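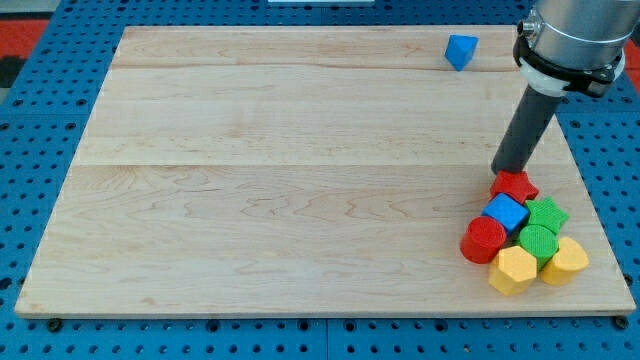 【Plernardヒルクライム大会事務局よりお知らせ】本年の大会におけるコースおよび競技規則の変更点につきまして、本スレッドにて順次ご案内いたします。最大の変更は、Rultwood峠の手前に旧道区間を組み入れたことです。旧道は入口から一気に勾配が立ち上がります。平らな板の上に置かれた小さな青い三角柱の斜面のように、平坦路との境目がはっきりしておりますので、変速は必ず手前の直線で済ませてください。

コースの総距離は18kmとなります。スタート地点はPlernard中央広場、フィニッシュ地点はRultwood峠の頂上駐車場で、いずれも昨年と同じ場所です。新たに加わる旧道区間は3kmで、終点で従来の県道に合流いたします。合流後は頂上まで従来のコースと変わりありません。

旧道区間は幅員が狭く、追い越しに適した箇所が限られております。先行する選手は左側を走行し、追い越す選手は右側から声をかけたうえで前に出てください。先行選手による故意の進路妨害は、審判長の判断により失格の対象となります。

スタート方式も改めます。昨年までの一斉スタートを取りやめ、全選手を6組に分けて順に出走いただきます。組分けは申込時の自己申告タイムと過去の大会記録をもとに事務局が決定いたします。決定後の組の変更は、ご家族・ご友人との同走を希望される場合であってもお受けできません。

計時はすべてネットタイムといたします。計測チップは必ず左足首に装着してください。サドルバッグや車体への取り付けでは正確に反応しないことがあり、記録が残らなかった場合の救済措置はございません。チップはフィニッシュ後、テント横の回収箱へご返却ください。

制限時間について。関門は旧道区間の終点、県道との合流部に1か所のみ設けます。閉鎖時刻は最終組の出走時刻を基準に定め、全組共通といたします。早い組の選手ほど時間に余裕が生じますが、交通規制の解除時刻に合わせた運用ですので、ご理解をお願いいたします。

関門に間に合わなかった選手は、係員の指示に従い、Stevine交通の収容バスにご乗車ください。自転車は後続のトラックで搬送いたします。規制解除後に自力で頂上を目指す行為は、大会保険の対象外となります。

機材規定。使用できる自転車は、前後ともに正常に作動するブレーキを備えたものに限ります。ロードバイクのほか、マウンテンバイク、クロスバイクでの参加も可能です。電動アシスト自転車、タンデム車、リカンベントは今大会では受け付けておりません。タイムトライアル用のハンドルは取り外すか、使用できない状態に固定してください。

歯数の選択について複数のお問い合わせをいただいております。事務局として特定の機材を推奨する立場にはございませんが、試走を担当した競技部員からは、旧道区間では前36枚でも重く感じたとの報告がありました。各自の脚力に応じてご判断ください。

給水所はEgger橋のたもとと、県道合流部を過ぎた右カーブの先に設置いたします。提供するのは水とスポーツドリンクのみです。紙コップは給水所の先にある回収区域内で捨ててください。区域外での投棄が確認された場合は、ペナルティとしてタイムを加算いたします。

Egger橋では、路面の継ぎ目に金属製の部材が露出しております。降雨時はとくに滑りやすくなりますので、橋上では車体を傾けず、直進を保ってください。橋上での追い越しは天候にかかわらず禁止といたします。

下山について。フィニッシュ後の自由下山は認めておりません。頂上駐車場で防寒着を着用のうえ、先導車のもと、組ごとにまとまって下山していただきます。下山時もヘルメットとグローブの着用は必須です。下山経路は県道のみを使用し、旧道は通りません。

下山荷物は、受付でお渡しする袋にまとめ、ゼッケンと同じ番号の札を付けてお預けください。袋に入らないもの、貴重品、割れ物はお預かりできません。受付締切後に持ち込まれた荷物は頂上へ運べませんのでご注意ください。

応援・観戦の皆様へ。旧道区間には観戦できる場所がございません。観戦は中央広場、Egger橋の手前、頂上駐車場の指定区域でお願いいたします。頂上へはStevine交通の臨時便をご利用ください。一般車両は規制時間中、峠へ進入できません。

沿道にお住まいの皆様には、交通規制によりご不便をおかけいたします。規制時間と迂回路を記した案内は各戸に配布いたします。緊急車両の通行は常に最優先とし、その際は競技を中断することがございます。

荒天時の取り扱い。開催の可否は当日早朝に決定し、本アカウントおよび公式サイトで公表いたします。路面状況により旧道区間のみを使用しないと判断した場合は、昨年までのコースに変更して実施いたします。この場合、記録は参考記録として扱い、コースレコードの対象には含めません。

参加申込の締切は2018年9月28日です。定員に達した場合は、締切前であっても受付を終了いたします。申込後の取り消しによる参加料の返金、参加権の譲渡はいたしかねます。代理出走が判明した場合、以後の大会への参加をお断りいたします。

旧道の公式試走会は予定しておりません。個人で試走される場合は、道路交通法を遵守し、農作業車両の通行を妨げないようお願いいたします。また、旧道入口付近の私有地への駐車について苦情が寄せられております。お車でお越しの方は中央広場の有料駐車場をご利用ください。

【訂正】先の投稿のうち給水所の位置について、「右カーブの先」とご案内いたしましたが、正しくは「左カーブの先」です。お詫びして訂正いたします。コース図の表記に誤りはございません。

なお、2月に実施した参加者アンケートの集計結果は、公式サイトの「大会資料」欄に掲載しております。お問い合わせは公式サイトの専用フォームで承ります。本アカウントへの返信、ダイレクトメッセージには個別に回答しておりませんので、あらかじめご了承ください。

ホーム　話題を検索　通知　メッセージ　プロフィール　もっと見る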